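Gripper bench check - cell 2, July
Comparison: Taten two-finger vs Roltus two-finger
Checked by: Natanael Figueiredo
Second pair of eyes: Prapai Tanasarn (morning only, had to leave before the camera part)
Key: OK / FIX / NO / N/A

POWER AND STOPS

E-stop at bench - OK. Tested with arm idle and again with arm moving at slow speed.
E-stop on pendant - OK. Button is stiff. Same as last month, still on the list.
Gripper loses power mid-grip - Taten OK, holds. Roltus FIX. Opens a little when power drops and the part slides. Need to know if thats a setting or the spring.
Restart after stop - OK both. Neither one moves until you clear the fault by hand.
Breaker label - FIX. Still says the old cell name.

MOUNTING

Wrist plate bolts - OK, torque marks lined up on both.
Adapter ring - Taten OK. Roltus needed a shim, Dae-han made one. Write down the thickness before it gets lost!
Cable slack at full wrist turn - FIX. Roltus cable rubs on the elbow cover going clockwise. Clip moved, check again next time.
Tool weight entered in controller - OK for Taten. Was wrong for Roltus, still had the Taten number in it. Fixed before any moves. Please change this EVERY swap.

FINGERS

Rigid finger bars, cracks or chips - OK
Finger screws - OK, one on the Roltus took a quarter turn.
Wrap on fingertips - OK to run, watch it. Wrapped tips on both sets so the grip surface is the same for the comparison. Creases over the top of the bar, lower ends want to lift. Rewrap before the long run, not after.
Spare wrap at bench - NO. Ask Waraporn where the box went.
Pinch point with guard off - FIX. Gap at full open is wide enough for a hand on both. Guard stays on except for teaching, and then slow mode only.

FORCE AND CYCLE

Force limit set and locked - OK. Password changed, Wichai has it.
Empty cycles, Taten - 200 done, no faults.
Empty cycles, Roltus - 200 done, no faults, but louder by the end. Listen for it.
Part cycles, tube pieces - not started on either. Waiting on the rewrap.
Total on the Taten counter - 813 at close. Roltus has no counter that I can find. Someone read the manual pls.
Drop tray under gripper - OK

CAMERA AND LIGHT

Wrist camera bracket - OK, tight.
Black backdrop - OK. Better than the gray cloth by a lot, edges come out clean.
Glare on white parts - FIX. White bars under the bench lamp go almost featureless on the right side. Turn the lamp down or move it left. The milky plastic is ok as it is.
Lens clean - OK
Edge finder on tube rim - Saengthong software finds the rim most tries. Loses it when a fingertip is in front. Mustby not tried, license came too late in the day.
Camera cable strain relief - OK

CONTROLLER

Backup of program taken - OK, on the shared drive under cell 2.
Speed cap in teach mode - OK
Collision stop test with foam block - Taten OK. Roltus OK second try. First try the tool weight was still wrong, see above.
Old waypoints deleted - FIX. There are leftovers from the tray job. Dont run anything with "tray" in the name.

PEOPLE AND AREA

Floor clear - OK after moving the cart
Glasses at the door - OK
Sign-in sheet - NO, ran out, using the back of the old one

OPEN ITEMS BEFORE PART CYCLES

Rewrap both finger sets, new wrap, no lifted ends
Lamp down or over
Roltus power-loss grip, ask the supplier
Cable clip recheck
Breaker label
Delete tray waypoints

Not a final pick. So far Taten for the power-off hold, Roltus closes smoother on light parts by hand jog. Left and right finger approach to the tube below, bench setup.
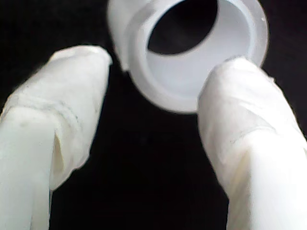
Wichai Sitthichai: Fine with most of this but I would not start part cycles on the Roltus at all until the power-loss thing is answered, tray or no tray. Run the Taten first. Also can we log grip force on every cycle and not just the first ten, otherwise we can't compare them when the wrap starts to wear.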